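Brush care evening at Akstead

The May meeting of the Akstead craft group was given over to brushes: how to clean them, how to store them and when to stop using them. Yvette Gosselin led it, and 9 members brought their own to work on. Most of what came out of the bags had old paint or powder packed in around the base of the head.

Yvette started with the metal sleeve, called the ferrule, that joins the head to the handle. Glue inside it holds the bristles, and soaking a brush up to the handle softens that glue. Her method is to wet only the lower part of the head, work in a drop of mild soap with the fingertips, and rinse with the bristles pointing down until the water runs clear. Large round heads need two or three passes.

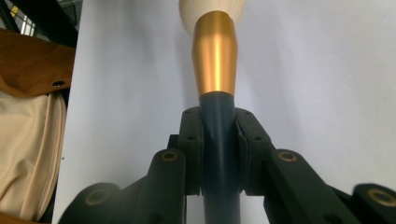 Drying took up more of the evening than washing. A brush stood upright while it's still wet lets water run back into the ferrule, so she lays hers flat with the head over the edge of a shelf and leaves them overnight. Once dry they can go head up in a jar. Rigoberto Espinoza asked about hair dryers. Yvette uses one on the cool setting for small brushes and doesn't bother with it for big ones.

Painted handles should be wiped with a damp cloth and dried straight away. If the ferrule has started to turn on the handle, a little wood glue and a night's rest will usually fix it. Buppha Somboon repaired 3 of hers that way during the break.

The next meeting is on storage rolls, sewn from canvas. Bring scissors and your longest brush for measuring. Fabric costs 65 cents a strip, and doors open at 10 in the morning. Åsmund Vik has the sign-up sheet.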